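Print this page | E-mail this thread

Gediminas Rimkutė
25 Sep 2019

1/ Right, a long one from me tonight, so put the kettle on. I've been sorting out the drinks for Mum's big lunch and I have learned more about cans and trays than I ever planned to, and I'm going to share it with you whether you like it or not.

2/ Some background for the newer people here. We do one enormous family lunch a year, normally in March when the weather behaves, but this year it got pushed back (new hip, she's going beautifully, thanks to everyone who asked). So it's spring instead, and I drew drinks. My brother drew the barbecue. He always draws the barbecue.

3/ There are 46 people coming. I did the sum on the back of an envelope and came out at 336 cans for the afternoon, which sounded mad until I remembered the cousins. Soft drink mostly, and fizzy water for the aunties, who have all gone off sugar at the same time.

4/ Last year the whole lot went in two eskies and people just fished about up to the elbow. You'd get four people standing round with dripping sleeves, holding the lid up for each other and all after the same lemonade. Lovely for a chat, terrible for the carpet once they came back inside.

5/ So this year it's trays! A tray of cans goes out to each table, everybody helps themselves, and when it's looking thin one of the kids brings it back in for a refill. My aunt in Hobart has been doing it this way for years and I should have listened to her a good while ago.

6/ Now, the tray itself. I'd go for a flat wooden one if you can get it. Cans slide on those shiny plastic ones the second you tip them, and I've chased enough of them across a patio. Wood has a bit of grip. A thin edge is plenty, you don't need great high sides, and little kids can reach in more easily without them.

7/ Load it standing up, always. A can on its side will find the one slope in your house and go for it. I put the reds together at one end and then fill up the rest with the silver and blue ones, so people can see from their chair what's left without having to get up and turn things round. 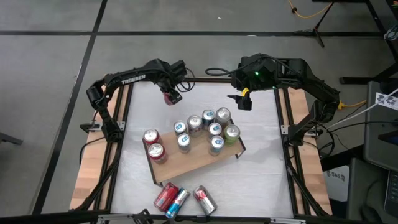
8/ The other thing is leaving yourself some room. It's very tempting to jam them in shoulder to shoulder, and then you can't get your fingers round the first one and end up knocking over its neighbours. A small gap here and there makes a world of difference – especially for Dad, whose hands aren't what they were.

9/ And don't overload it. My limit is 11 cans to a tray. I did try more, and I could lift it, but I couldn't lift it AND open the flyscreen door, and I was rather stuck out there until the dog let someone know. (She barked. She's not that clever.)

10/ For keeping things cold, the back-up cans live in the old Fudik fridge in the garage, which is ugly as sin and has never missed a day. I'm moving them in over a few nights so it doesn't have to chill everything at once. Front row is for the first round, back row for after the speeches.

11/ Somebody asked where I got the trays. Two were Nan's and the others came from Skisoleo, the homewares place near the roundabout. They had a nice dark one as well but it showed every water ring. Wipe them down and dry them straight off and stand them on their edge overnight, and they'll see you out.

12/ Empties! Please put a box out for the empties before the first guest turns up. If there's no box they go in the garden beds, and I'm still finding them in the agapanthus. We take ours to the depot and the kids split the money, so there's quite a bit of competition over it by mid-afternoon.

13/ Anyway, that's the drinks. I've still got to find the good tablecloths and ring my cousin about chairs. If anyone has a way to keep wasps off open cans that doesn't involve me running round with a tea towel, I'm all ears.

Comments

marg_in_the_hills: Upside-down patty pans over the top with the straw poked through. Works a treat for wasps and the kids like the colours.

TonyB: 336 for 46 people is more than seven each mate, what are you feeding those cousins

Gediminas Rimkutė: Tony you have met the cousins

wattle.and.daub: Glad to hear your mum's doing well. We stand ours on a damp tea towel under the tray so it stays put on the table. Might help if it's windy.

We use cookies to remember your settings and to see which pages people read. By carrying on you agree to this. Accept | Manage choices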